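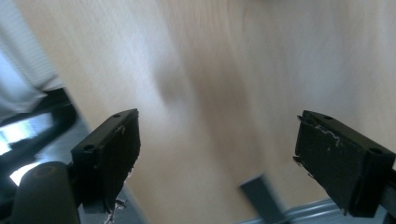 Our project this term was a review of the Raver, a hand-held gripper kit that lets a person record demonstrations for a robot arm without having the arm in the room. We picked it because our lab was thinking of buying a second one, and because both of us wanted an excuse to spend a semester with it. The Raver is sold by Grastthorpe as a set: handle, two-finger gripper, camera mount, charger, and the Ayala software that turns recordings into training data. The fingers are the part that touches everything, and ours show it. Both black blocks are scuffed on the front, and the left one is chipped and frayed along its bottom edge, with little grey bits hanging off the corner. We ended up writing a whole section on finger wear, and it was one of the most fun parts of the project!

Raver Hand-Held Gripper Kit: A User Review
Dulce Nava and Leopoldo Bautista
Introduction to Robotics, final report

1. What we wanted to find out

The Grastthorpe manual says a new user can be recording good data the same day the box is opened. We wanted to see if that held up for students with no background in robot learning. We also wanted to know how the kit feels after weeks of use, which short reviews don't cover. Our three questions were how long setup takes, how many recordings are usable, and what wears out first.

2. Setup

Dulce did the setup alone, with Leopoldo taking notes and staying quiet (this was hard for him). The mount went on without trouble. Calibration was slower than we expected. You hold the gripper over a printed board and tilt it until the software is happy, and the first time it took 18 minutes. By the end of the project either of us could do it in 5. The printed guide skips a step where you have to close the fingers fully before pressing start, and we lost most of an afternoon to that. It is in the online version of the guide, so check there first.

3. Tasks and recordings

We chose 6 tabletop tasks: stacking cups, folding a washcloth, sorting markers, opening a zip bag, putting a lid on a jar, and wiping a table. We recorded more than 3,000 demonstrations between us. That sounds like a lot, but each one is short, and once you get a rhythm going it is almost relaxing -- Leopoldo got through most of the marker sorting while listening to baseball.

The software flags bad recordings for you. Nearly all of ours that got flagged had the same problem, which was moving too fast. When you swing the gripper from one side of the table to the other, the tabletop smears into streaks and tracking gets shaky. Plain, light wood made it worse for us, probably from the lack of things to track. Putting a patterned placemat down helped right away. So did slowing down, obviously, but it is surprisingly hard to move slowly on purpose when you know the task by heart.

4. Finger wear

The fingers attach with small screws, and swapping a pair is easy with the driver in the box. We should have done it sooner. Late in the project the zip bag task got noticeably harder, and we blamed ourselves for a while before trying the spare pair, which fixed it. We suspect the jar lids did most of the damage. We also tried a softer set made by Tetthorpe. Those were great on the washcloth and pretty bad on the markers, which kept rolling out.

5. Comfort

Dulce has small hands and found the trigger a bit of a reach. After an hour her thumb was sore. Leopoldo had no trouble with the trigger but disliked the weight toward the front. We both think a wrist strap should come in the box.

6. Would we get another one?

Yes, and we told our lab so. The trigger and the printed guide need work, but we had real, usable data in the first week, and neither of us had ever trained anything before. We would order extra fingers at the same time, and keep a note of the date each pair goes on. The table of results by task and our calibration notes are in the appendix.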